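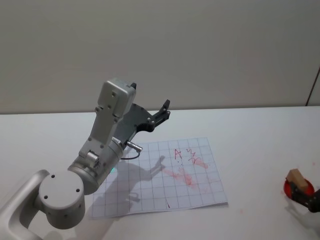
Notes > Hardware > Grippers > Opinion

Stop ranking grippers by force

2022-11-14

Every parallel gripper comparison I have read this year opens with a table of closing force, stroke and cycle time. I have written two of those tables myself. They are easy to produce, and they told us almost nothing when we had to choose between the Nirkia and the Surnus for a two-arm cell at our Drutthorpe lab.

The numbers were close enough to be useless. Both units hold a small block at any force setting above the minimum. Both repeat their open position well inside what the arm can deliver. If the test had stopped at the bench, price would have settled it.

What separated them was the behavior of the whole chain once two arms shared a table. A held part has to stay at a known angle while the other arm comes in with open fingers. A block that tilts a few degrees in the jaws is still "held" by every spec sheet I know of, and the handoff still fails. We ran 425 handoffs per gripper. Of the combined failures, 142 were angle errors with the part firmly gripped, and more force made them worse with hard pads.

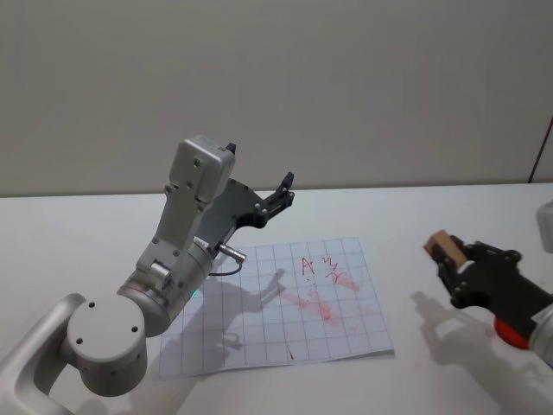
Left gripper open, right gripper holding the block. The grid sheet lies under the left arm.

I would argue for printed grid paper under any test of this kind. It costs nothing, it gives the head camera straight lines to check against, and it shows a bad calibration before the log does. Write a letter on it in red marker so that orientation is never in doubt when you sort files later. Replace the sheet when it curls. A curled edge is enough to throw off a plane fit.

Cables deserve a column in the table as well. A side-exit connector with a loop of cable takes up room that the collision model usually ignores. We padded the model in March and lost some reachable poses near the table. I consider that loss part of the cost of the gripper, and a vendor should be asked about it in the same breath as stroke.

Then there is the controller. The Đồng controller reports finger position at 1,000 Hz, and its successor is promised at 2,000. I can find no use for the second figure. Our contact detection is limited by filtering, and our camera runs far slower than either rate. A timestamp that agrees with the arm's clock would be worth more than the extra samples.

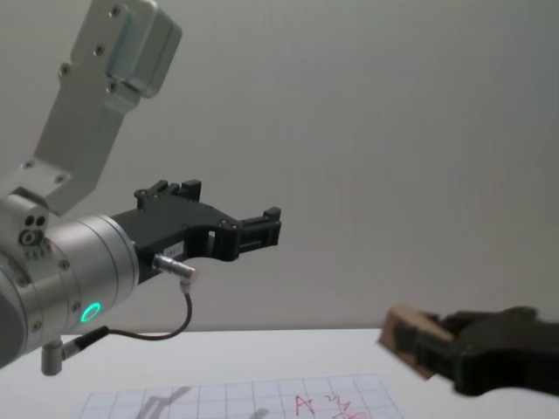 Should a lab test with one arm first?

Only to set up the gripper and check its wiring. Grip angle errors in a handoff need the second arm in place, and results from a single arm should be kept out of the comparison.

We bought the Surnus. It is the weaker of the two on paper, with softer pads and a cable that is easier to route. I expect to replace the pads often, and I would still make the same choice for this cell. For a single arm loading a fixture, I would take the Nirkia.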